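Warnon Fare Desk
User Manual for Travel Coordinators
Section 4: Setting Up Fare Alerts and Booking from an Alert

4.1 Purpose of this section

This section explains how to create, test and maintain fare alerts in Warnon Fare Desk, and how to turn an alert into a held booking. It is intended for travel coordinators who arrange flights for staff or for clients. Individual travelers who book for themselves should use Section 3.

Fare alerts watch a route on your behalf and send a message when the price of a seat falls to or below a limit you have set. An alert does not buy a ticket. A booking is made only when a coordinator opens the alert, reviews the fare rules and confirms the purchase.

4.2 Before you begin

Confirm the following before you create your first alert.

1. Your account has the Coordinator role. The role is shown under your name in the upper right corner of the Fare Desk home page. If it reads Viewer, ask your account administrator to change it.

2. Your home airport has been entered under Settings > Travel Defaults. Use the three-letter airport code. City codes that cover more than one airport are accepted, but they widen the search and may return departures from an airport your travelers do not use.

3. At least one payment profile is active. Alerts can be created without a payment profile, but fares cannot be held.

4. Loyalty numbers have been entered for each traveler exactly as they appear in the airline's own records. A middle name that is present in one record and missing in the other is the most common reason for miles not being credited.

Note: Accounts moved over from Broltov keep their traveler profiles and loyalty numbers. Saved searches are not moved and must be created again.

4.3 Creating a fare alert

1. From the home page, select Alerts, then New Alert.

2. Enter the departure and arrival airports. To watch a round trip, leave Round Trip selected. To watch two one-way fares on different airlines, clear Round Trip and create one alert for each direction.

3. Choose the travel dates. Fixed Dates watches only the days you enter. Flexible Dates watches three days on either side of each date. Open Month watches every departure in a calendar month and is available for leisure accounts only.

4. Select the cabin. If you select Business, the Include Mixed Cabin box appears. Leave it cleared unless your travelers accept a lower cabin on the connecting segment. Many low business fares place the short segment in economy, and the fare summary shows this only after the itinerary is opened.

5. Enter the price limit in U.S. dollars. The limit applies to the total fare for one adult, with taxes and carrier charges included. Seat fees and checked bags are not included.

6. Under Stops, select the largest number of connections you will accept. Nonstop is the default.

7. Enter a name for the alert. Names may be up to 200 characters long and are visible to every coordinator on the account. A name that includes the traveler, the route and the month, such as Kuo Newark Istanbul April, is easier to find later than a name based on the route alone.

8. Select Save. The alert appears in the list with the status Waiting. It changes to Active after the first search has been completed, normally within 15 minutes.

Caution: Do not create two alerts for the same route, dates and cabin with different price limits. Both will send messages when the lower limit is reached, and two coordinators may hold the same seat.
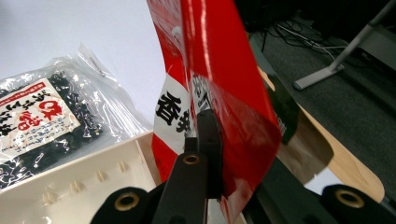 4.4 Choosing a realistic price limit

A limit set too low produces no messages. A limit set too high produces so many that the useful ones are missed. The Price History tab shows the lowest fare found on each of the past 90 days for the route and cabin you have chosen, and should be consulted before a limit is entered.

As a starting point, set the limit slightly below the middle of the range shown. For example, Mei-kuen Kuo, a coordinator on the Sumero account, needed two business class seats on a transatlantic route on which one-way fares had moved between $904 and $1133 during the period shown. She set her limit at $1000 and received four messages in the first two weeks. After reviewing them she lowered the limit by a small amount and left it there until the trip was booked.

Fares in premium cabins do not always move gradually. A promotional fare may be published in the evening and withdrawn the next morning. Where the traveler's dates are flexible, it is better to use Flexible Dates with a firm limit than Fixed Dates with a generous one.

Note: Price History shows fares that were offered for sale. It does not show whether more than one seat was available at that fare. For groups of three or more, see 4.7.

4.5 Setting up notifications

1. Open the alert and select Notifications.

2. Choose Email, Text Message or both. Text messages are sent only to numbers that have been verified under Settings > Contact.

3. Choose a delivery schedule. Immediate sends a message each time a matching fare is found. Daily Summary sends one message at 7:00 a.m. in your local time zone.

4. Add a second recipient. This step is optional, but it is strongly advised for any alert set to Immediate. The second recipient receives a message if the first has not opened it within 30 minutes.

5. Select Send Test. A test message is marked TEST in the subject line and contains no fare.

If the test message does not arrive, check your spam folder, then ask your mail administrator to allow messages from the Fare Desk sending address listed in Appendix B. Repeated tests within one hour are blocked.

Caution: Daily Summary is not suitable for promotional fares. By the time the summary is delivered, a fare found on the previous afternoon may no longer be on sale.

4.6 Booking from an alert

1. Open the message and select View Fare. You will be asked to sign in if your session has ended.

2. Wait for the fare to be rechecked. Fare Desk requests the current price from the airline each time an alert is opened. If the fare is gone, the page shows Fare No Longer Available and offers the next lowest price.

3. Read the fare rules in full. Give particular attention to the change fee, the refund terms, the minimum stay and any blackout dates on the return.

4. Select the traveler. Confirm that the name matches the passport or other travel document. Nicknames must not be used.

5. Check that the loyalty number shown belongs to the program you intend to credit. On flights sold by one airline and operated by another, the operating airline's program is not always the best choice — some discounted fare classes earn nothing in a partner program.

6. Select Hold or Purchase. Hold is offered only when the airline permits it. The time remaining is shown in red at the top of the page and is set by the airline, so it cannot be extended from Fare Desk.

7. When the purchase is complete, write down the airline confirmation code as well as the Fare Desk reference. The airline's own website and airport kiosks accept only the airline code.

8. Return to the alert and select Close. An alert that remains open will continue to send messages.
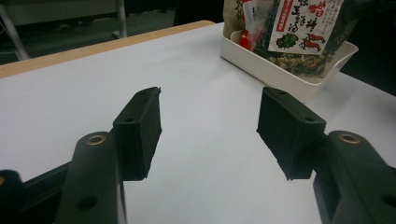 4.7 Alerts for groups

Airlines place a limited number of seats in each fare class. When a request is made for three travelers and only two seats remain at the lowest fare, most airlines price all three seats at the next level up.

1. Under Travelers, enter the full size of the group. The search will then return the price at which every seat can be sold together.

2. Create a second alert for one traveler with the same details, and add the word Single to its name. This is the one permitted exception to the caution in 4.3.

3. Compare the two results when a message arrives. If the single fare is much lower, consider dividing the group into separate bookings.

Separate bookings are not linked. If a flight is canceled, the travelers may be placed on different departures. Call the airline after purchase and ask that a note be added to each record.

Groups of ten or more cannot be booked through alerts. Send a request to the Soylu group desk using the form in Section 7.

4.8 Maintaining your alerts

Alerts expire on the day before the first travel date. They also expire after 180 days without a matching fare. A notice is sent one week in advance in either case.

An account may hold up to 600 active alerts. When the limit is reached, New Alert is unavailable until an existing alert is closed or expires. Closed alerts remain in the Archive tab and can be copied at any time.

When a coordinator leaves your organization, transfer the alerts before the user account is removed. Open Alerts, filter by Owner, select all, then choose Transfer. Alerts belonging to a removed user are closed automatically and are not announced to the other coordinators.

4.9 Contacts

Account roles and payment profiles: Selim Tatlı, Account Services
Alerts and notifications: Birsen Ekinci, Fare Desk Support
Group requests: Remzi Karabulut, Soylu group desk

Please have your Fare Desk reference and the name of the alert ready when you call.

Section 4 last revised 2018-11-21. Continue to Section 5, Changes, Refunds and Travel Credits.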